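We use cookies to remember your reading preferences and to count visits to our stories. Accept all | Manage settings

The Durkport Returns

The Office of Demonstrations at Durkport kept its records in the order in which they arrived. Hadiza Ojo had held the post of Examiner for two years. It was her duty to read each episode submitted by the floor, to confirm that the instruction matched the conduct of the hand, and to enter one of the permitted words: Accepted, Returned or Withdrawn.

On 2/23/22 the register stood at 3,858 episodes. The contract with Brollance required that every one of them bear an examiner's mark before the end of March, at which time the whole would be passed to Trivavero for training. The Office did not train anything itself. It had been established to supply examples, and its standing orders were strict on the point that an example must show a task begun, carried through and left in good order.

Episode 63 of the kiosk series had been returned twice. The instruction attached to it read: "Wait until the attendant is clear, then approach the screen." The operator was Onyekachi Ogunleye, whose work was seldom returned at all.

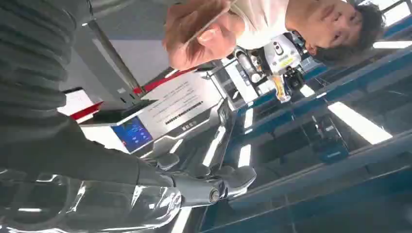
Ms Ojo opened the episode again after the midday break and read the two earlier notes. Both stated that the hand had failed to act. She advanced the record slowly and stopped where the attendant's hand was raised, a thin pale strip held between the bent fingers. The blue touchscreen was lit, with its icons set out in their grid, and a less patient operator might have taken this as leave to proceed. Mr Ogunleye had not. For the remainder of the episode the grey fingers kept their distance, and the record closed without a single contact.

She sent for him under paragraph Fraser, so called after the clerk who had drafted it, which allowed an operator to be heard before a third return.

"The notes say that you did nothing," she said.

"I was waiting," said Mr Ogunleye. "The instruction told me to wait."

"It also told you to approach."

"Once he was clear. He was not clear."

Ms Ojo consulted the standing orders. They provided for success and for failure, and for faults in the equipment. There was no entry for patience.

"If I accept this," she said, "the system will learn that it may stand at a kiosk and do nothing at all."

"It will learn that from one episode. It has a great many others that teach it to reach."

She asked him to remain while she wrote. The form allowed four lines for remarks, and she used them all, recording that the operator had complied with the first part of the instruction and that the second part had not fallen due. In the last column she wrote Accepted, and initialled it.

Mr Ogunleye thanked her and went back to the floor. Ms Ojo drew the next return from the tray, found that it concerned the same kiosk, and set the record to its beginning.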